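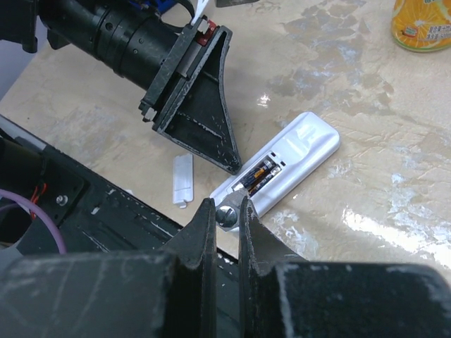 Photo: Fleltcombe Repair Evenings, course picture file. Reuse in class is fine, please keep the credit.

SMALL HOUSEHOLD ELECTRICALS, EVENING COURSE
Handout 4: Remote controls and their batteries
Notes as given out September 26, 2019

These are my own notes tidied up a bit, not a textbook. Gaps are where I talk. Bring a pencil.

Where we are

Last session was plugs and fuses. Tonight is battery compartments, using remotes since everybody has a drawer of them. Same things apply to bathroom scales, clocks, torches, bike lights, the kitchen timer. If you missed last time the fuse sheet is in the tray by the door.

You need: one remote that has stopped working or has gone fussy, a small crosshead and a small flat screwdriver, cotton buds, white vinegar, surgical spirit, an old toothbrush, kitchen roll, a saucer for screws. Eye protection if you are cleaning a leak. Gloves on the side table, two sizes.

Opening up

Turn it over, buttons down. On a hard table put a tea towel under it or the buttons get pressed the whole time and the shiny ones scratch.

The white remote in the photo is the usual type: cover lifts right away, two AAA cells side by side, a latch tab on one end of the cover. Most of yours will be like this. Others slide off. A few hinge. The Plaller ones slide AND clip, push down first then slide, do not lever.

Look for a screw before you pull anything. Also under labels, run a fingernail over and feel for a dip. There is a small slotted screw head by the battery end in the photo, easy to overlook if you are only looking at the cells. Use a driver that fills the slot. Too small and it chews the head, then you are stuck, and so am I.

Screw straight in the saucer. Cover next to the remote, same way round as it came off.

If the cover is stiff: thumb on the latch, press towards the cells, lift. Still stiff, warm it in your hand for a minute. Latch tabs are thin and the plastic gets brittle with age. A snapped tab is the commonest fault we see and mostly people did it themselves.

Looking

Before taking the cells out:
which way round is each one? Draw it.
any white or bluish crust at the ends
any damp, any smell
bulging, split sleeve
dull or brown springs
do both cells match

On matching. Same make, same type, same age. An old one with a new one, the old one gets run down past empty and that is when it leaks. Same goes for rechargeable mixed with ordinary.

Getting them out

Spring end first. Push the cell towards the spring, then lift the other end. No metal tools down the side of the cell, you can nick the sleeve and short it against the contact. Wooden lolly stick if your nails are short.

Testing

Meter on DC volts, 20 range. Red to the plus end, black to the minus.
New alkaline AAA: 1.5 and a bit over
1.3 or so: middling, some remotes grumble
Under 1.2: out it goes
Rechargeables sit at 1.2 when perfectly fine, so dont throw them out by mistake!

A cell can read well on the meter and still flop when the remote asks it for current. If in doubt try a known good pair.

Write your readings here:
Cell A ........ Cell B ........

Cleaning

No leak, only dull: cotton bud, surgical spirit, rub, dry. Pencil rubber works well on flat contacts. Brush the crumbs out after.

Leaked (alkaline): gloves and goggles. Tip loose crust on to damp kitchen roll, dont blow it. Cotton bud barely wet with vinegar, dab, it may fizz. Leave it a minute, wipe, then a second bud with clean water, then spirit. Dry open for an hour at least. Vinegar left inside goes on eating the metal so do not skip the water.

Springs that are green all through or snap when touched: needs a new contact, we do that in handout 5. Put it in a bag with your name.

Putting back

Minus end goes to the spring on nearly all of them. Check the moulded marks in the bottom of the compartment. On two-cell remotes they normally lie opposite ways, top to tail.

Cover on, tab in first, then press the latch end until it clicks. Screw back if there was one. Turn it back half a turn until you feel the thread drop, then forwards, finger tight and a touch more. Plastic threads strip very easily.

Still dead?

Phone camera test. Point the remote at the front camera, press a button, look for a pale purple flicker on the phone screen. Front camera because many rear ones filter it out. Flicker means the remote is sending, so look at the telly or the box instead. No flicker proves less: some remotes work by radio and never show anything.

One button dead, rest fine: that is dirt under the rubber mat, needs the case split. Not tonight.

All buttons dead, new cells, clean contacts: try pressing each cell firmly towards its spring. If it wakes up, the spring is tired. Pull it out gently with tweezers, a couple of millimetres is plenty.

The Flukach fan remote catches people out every year. It needs pairing again after the cells have been out for long. Instructions are stuck in the lid of the blue box.

Old cells

Not in the bin. Tape over the ends and into the battery tub. Shops that sell a lot of batteries take them back too, look for the tube near the tills. Button cells seperate, taped both sides, and well out of reach of small children. If a child swallows one it is straight to A&E, no waiting to see.

In store: cool and dry, in the packet. Not the fridge. Not loose in a drawer with keys and coins.

If a remote is going away for the summer (caravan, fan, garden lights) take the cells out in June or whenever you stop using it, and tape a note inside the cover saying so.

For next time

1. Check every battery compartment in one room at home. Note what you find.
2. Bring one leaky thing, bagged.
3. Read the Hutchins sheet on springs and contacts, both sides.

Room is open from half six if you want to finish cleaning tonights one first. Saucers back on the tray please.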